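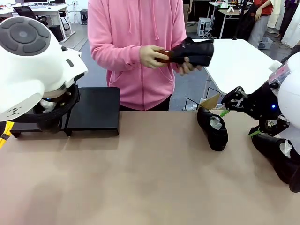
I'm making a ROM hack of Zernia, the old side-scroller, and I can't get my new sprite to save properly. The hero in my version is a cobbler, so I've been redrawing the pick-ups as things from a workshop. The one giving me trouble is a black shoe with a brown leather patch at the heel, held out sideways at chest height when you collect it. In the tile editor it looks right. In the game the heel patch comes out bright green and the bottom row of the sole shows bits of the title screen font. It only happens from level 2 onwards. I'm using Urkex to edit the tiles and I've expanded the ROM once already. I don't know much about palettes, so please keep it simple.

Marlina Teoh

---

**Pieter Mnguni**

You have two separate problems.

The green patch is a palette problem. The console gives each sprite three colours plus transparent, and every level in Zernia loads its own set of sprite palettes. Level 1 happens to have a brown in the third slot. From level 2 that slot is green because the frogs use it. You can either:

- change the third colour in the level 2 palette and accept brown frogs, or
- point the pick-up at the same palette as the hero, who keeps his colours all the way through.

I would do the second. Open the object table, find the pick-up and change the last two bits of its attribute byte to match the hero's.

The font in the sole is a tile problem. Your shoe is wider than the original coin, so you've probably drawn the extra tiles in the free-looking space at the end of the bank. It isn't free. The game copies the font over it when a level loads. Move those tiles to the second bank and update the tile numbers in the object's frame list.

Save a copy of the ROM before you do any of this. I lost around 40 hours of work on a Plalley hack by not doing that.

---

**Fairweather**

had the green thing too, just made mine all black and left it

---

**retro_tin**

Pieter is right about the palette. On the tiles, check your expanded ROM first. The older version of Urkex writes the header wrongly when you expand, and then the second bank reads from the wrong place, so moving the tiles there won't help. Update the editor, go back to your unexpanded copy, expand it again and paste your tiles in.

Also test on more than one emulator. Mine hid a sprite fault that showed up straight away on a real console.

---

**Marlina Teoh**

Thanks. Changing the attribute byte fixed the green. I did have the old Urkex, so I'm redoing the expansion tonight and will move the sole tiles after that.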